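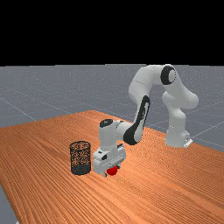

Questions about the Aveck practice bench

Aveck is a simulated workbench from Floltov for people learning to program a robotic arm. You write the program on your own computer and the arm carries it out on screen. These are the questions we are asked most often. Last revised March 2024.

What do I get when I buy it?

The simulator, a set of 30 exercises and a printed workbook. The starter exercises use one arm, one table and a few plain objects. The first one most people try is ball and basket, with a red ball and a wire-mesh container standing on a wood-grain tabletop. Your program has to pick up the ball and put it in the container.

Do I need a real arm?

No. Everything in the workbook can be finished on screen. If your school or workshop has an arm already, ask us before you buy whether we have a model of it. We don't have every make.

Will my program run on a real arm afterwards?

Sometimes, with changes. The order of the moves usually carries over well. Grip force, speed and exact heights usually don't, and you should expect to set them again. Start slowly and keep a hand near the stop button. Siamak Talebi has written a short guide to this, which is at the back of the workbook.

Which languages can I use?

Python, or the block editor. You can begin in blocks and switch to Python part way through an exercise, but you can't switch back without losing your changes.

What sort of computer do I need?

A fairly recent laptop is enough for the starter exercises. You will need around 5 GB of free disk space. If the arm moves in jerks, turn off shadows first and then floor texture, both under View. Neither setting has any effect on how your program is scored.

The fingers go down either side of the ball but it slips out when the arm lifts. What am I doing wrong?

This is the question we get more than any other. Check the height first. If the fingers close above the middle of the ball they push it down and away. Lower the hand a little and try again. If that doesn't help, add a short pause between closing the fingers and lifting. Exercise 4 in the workbook covers this.

Why does the arm knock the container over?

Your path is probably too low. The container stands taller than the ball, so a straight sideways move at ball height will run into it if it is in the way. Go up, then across, then down – three separate moves. Once that works you can try joining them into a curve.

Does the ball always start in the same place?

In practice mode, yes. In test mode it is moved before each run, and the result is given as a score out of 100. Programs with fixed positions tend to score badly in test mode. Use the find_object command.

Can I add my own objects?

Yes, from version 2 onwards. Simple shapes work best. Very thin or very detailed objects slow things down, and the fingers may pass through them.

How many people can use one licence?

A single licence covers one person on two computers. The classroom licence covers up to 50 pupils and includes the teacher's notes by Shirin Rezaei. It runs from August to the end of the following July, whenever you buy it.

Can I get my money back?

Yes, within 30 days, as long as the licence hasn't been moved to a second computer. Write to Kianoush Heydari in the orders office with your order number.

Is there any training?

Banafsheh Ghasemi runs a one-day beginners' course online. Places are booked through the Courses page. Classroom customers get one place included – further places are charged at the normal rate.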